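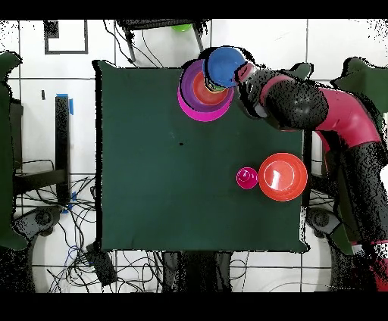
## Storing a car and its parts after a collision

These notes cover a damaged vehicle kept at home, in a garage or on a driveway, while a claim or a court case is open. They are written for the owner. If the police or the prosecutor have placed a hold on the car, follow the written terms of the hold and ignore anything below that conflicts with it.

### Before the car is moved into the garage

- Clear the floor and sweep it. Glass and paint chips that fall later should be the only ones on it.
- Lay a canvas drop cloth under the damaged end. Plastic sheeting traps water and slides under a jack.
- Check for fuel smell. A car with a leaking tank or line stays outside and gets a fire department call.
- Electric and hybrid cars with underbody damage are not stored in or against a building. Ask the tow yard for an outdoor bay.
- Write down the odometer reading, if the display still comes up without switching on the ignition. If it doesn't, leave it blank.

### Battery and modules

The airbag control module in most recent cars holds a short record of speed, throttle and braking. In some models a record that isn't locked can be overwritten by later ignition cycles. Do not start the car to move it. Do not plug in a code reader, and do not clear a fault code.

Whether to disconnect the 12-volt battery depends on who will read the module. Ask the examiner first. If the answer is yes, remove the negative clamp, wrap it in a dry rag, and note the time. Keep the battery with the car.

A charger left connected over a long storage period is a fire risk on a car with damaged wiring. Skip it.

### Dash camera cards

1. Power the camera off before pulling the card.
2. Slide the lock tab on the card adapter to the locked position before it goes into a computer.
3. Copy the whole card, including folders that look empty.
4. Make a second copy on a separate drive.
5. Put the original in a paper coin envelope, seal it, and sign across the flap.

The Iltier units loop every 20 minutes on the factory setting, and the impact file goes to a separate folder. Copy both. The impact file starts 13 seconds before the trigger, so the approach is usually in the loop folder. Don't trim or rename the clips. If a file won't play, leave it alone; repair software writes to the card.

Camera clocks drift. Set the camera beside a phone, photograph the two displays together, and keep that photo with the copies. Do this with a spare card in the slot.

### Loose parts

Bag small parts in paper. Damp parts in sealed plastic will rust or grow mold, and a broken bulb filament is hard to read once it has corroded. Bulbs go in a rigid box with tissue on both sides. Do not test them.

Label each bag with:

- part name and side of the car
- where it was picked up
- date and initials

Pencil on a card tag lasts longer than marker on tape. Bumper covers and trim can lean against a wall on a strip of carpet. Tires stay on the wheels, wheels stay on the car, and the pressure is left as found. A flat is not to be inflated to make the car roll; use dollies.

Brake pads are the part most often thrown out by mistake. If a shop has already taken them off, ask for them back the same day, along with the hardware.

### Cover and climate

A breathable cover is fine over clean panels. Over scraped paint it rubs, so tent it on a pair of sawhorses or leave the area open. Keep the garage below 70 percent humidity if there is a dehumidifier available. Set mouse traps along the wall, not in the car. Rodents will chew harness insulation, and the damage is difficult to tell from a crash cut.

### Log sheet

Hang a clipboard on the inside of the garage door. Every person who opens the car gets a line with name, time in, time out, and what was touched. The Polluswood clinic handout has a blank sheet that prints on one page, but any ruled paper works. Empty lines are struck through at the end of each month.

### Release

Get the release in writing from each insurer and from any attorney involved before selling, scrapping or repairing anything. Storage at the Hitmont yard runs $800 a month, and owners sometimes scrap the car early to stop the bill. Send a dated notice first and keep proof of mailing.

Photograph the labels before the bags leave the garage.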